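Redoing the fingers on the PiPER

I put off the gripper work on the small arm for most of the spring, and in August I finally ran out of excuses. The drawer routine had been getting worse for weeks. It would open a drawer fine, pick up the play food fine, and then lose it on the way over. I had been blaming the closing force setting, and I kept turning that up, which did nothing good for anyone.

The counter I keep at Judcombe read 3,436 cycles when I stopped it. That is open and close together counted as one. I don't know what is normal for foam pads. Chiyo Amano, who had the bench before me, swapped hers by feel and never wrote down when, so I had nothing to compare with.

The first thing I did was park the arm with the jaws open and look at it properly, from the side, with a lamp.
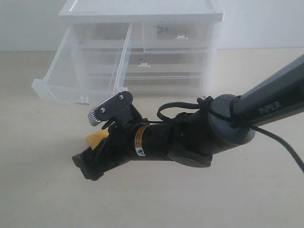

Jaws open at the drawer unit. The toothed plate is on the upper finger, the foam on the inside of the lower one.

The foam edge was ragged. I had been looking at it from above every day, and from above you mostly see the metal plate, so I missed it. If you run a similar setup, get your head down to table height once a week.

The order I did things in:

Power off at the supply, with a hand under the elbow. My arm sags when it loses power and I have hit the table with it before.

Plate off. Two screws on mine. I put them in a bottle cap because they roll. The teeth had grease packed in them, and an old toothbrush with dish soap got it out. I dried the plate with a paper towel and left it on the windowsill through lunch.

Old foam off. This took the longest. The adhesive stays behind in a thin skin, and if you stick new foam on top of that, it creeps. I used a plastic scraper and then alcohol wipes until the wipe came away clean. Do not use a blade on the finger. I have a groove in one from trying that.

New foam on. I cut it from a Yoshida sheet, 18 mm wide, which is a little more than the finger needs, and trimmed it after it was stuck down. Press it and leave it alone overnight. The first time I ever did this I ran the arm after an hour and the pad walked halfway off.

Plate back on. Snug, then a quarter turn. No thread locker this time. I used it once and then had to heat the screws to get them out.

While the power was off I also went over the cables. The loop above the wrist needs enough slack for the wrist to turn both ways without pulling. Too much slack and it catches on drawer handles. I moved the tie a little closer to the elbow, turned the wrist by hand through its full travel, and moved the tie back again because it pulled at one end. So that was ten minutes for no change.

The next morning I powered up, let it home, and zeroed the gripper with the jaws closed on nothing. This step is easy to skip. New foam is thicker than worn foam, so the old zero is wrong, and the controller thinks it is holding something when it isn't. I then took the closing force down to 70 percent from where I had it.

For a test piece I always use the toy cheese. A block is too easy. The wedge has sides that aren't parallel, and if the pads are uneven it will turn in the grip or squirt out the bottom. I run it slowly and watch through the wrist camera on the laptop.

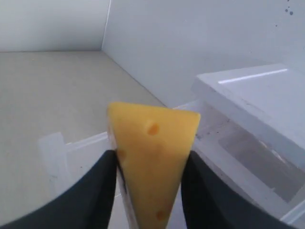 I log these in Trekaten, one line per attempt, with a note on which drawer and whether the piece slipped. That first morning I logged 2 slips, both in the first few minutes, and both when I had set the approach height too low. I raised the approach a little and went on. The rest of the session was boring, and I went home on time.

A couple of leftovers. The drawer unit itself moves when the arm pulls, so I want to put something grippy under it. I also need to order more foam, because what I have left of the sheet will do one more change and I would like a spare. Mako sells a denser one that I haven't tried yet. If I get around to it I'll put the same counter on it and write down the number this time, including the date I stuck it on.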